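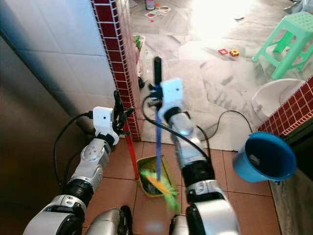 Red-handled dustpan, blue-handled broom, blue bucket

From: Jolán Tóth
To: Workdale housekeeping list
Subject: Re: Long-handled dustpans, worth it?

Pravesh Rampersad wrote:
> Our old hand dustpan finally cracked and I'm tired of
> crouching anyway. Does anyone use the kind with the tall
> handle? My hall is all tile and the grit gets everywhere.
> Also, do you empty it straight into the trash or what?

Oh Pravesh, yes, get one! I switched last July and I can't believe I put up with the little one for so long. I have a Pallden at home and Gizella swears by her Briltex, and I've swept with both (she let me do her whole porch, lucky me). The Pallden sits flatter on tile, so less of that annoying gray line of dust you chase backwards across the room.

Bristles matter more than the handle, I think. Go for a broom head narrow enough to fit right inside the pan, so you can work the last bits toward the back and knock the fluff off while you're there. Bright colors are great too - I can spot mine from the other end of the garage!

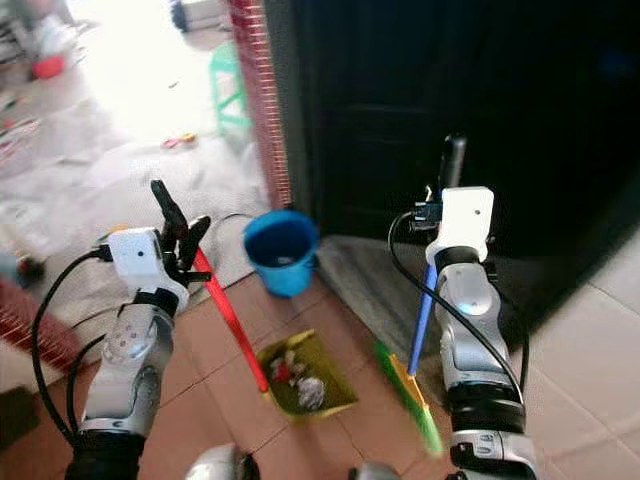

Emptying it

I keep a bucket by the wall and tip into that, then take it out to the trash once a day. Crumpled paper and scraps are easy. Fine dust is the one to watch, so lower the pan well into the bucket before you tilt it. A damp sheet of newspaper in the bottom helps a lot.

Rinse the pan when it gets dingy inside and let it dry before the next sweep, or the dust turns to paste.

Viktória, didn't you have a trick for getting hair out of bristles? Please post it again, I lost the email!

Jolán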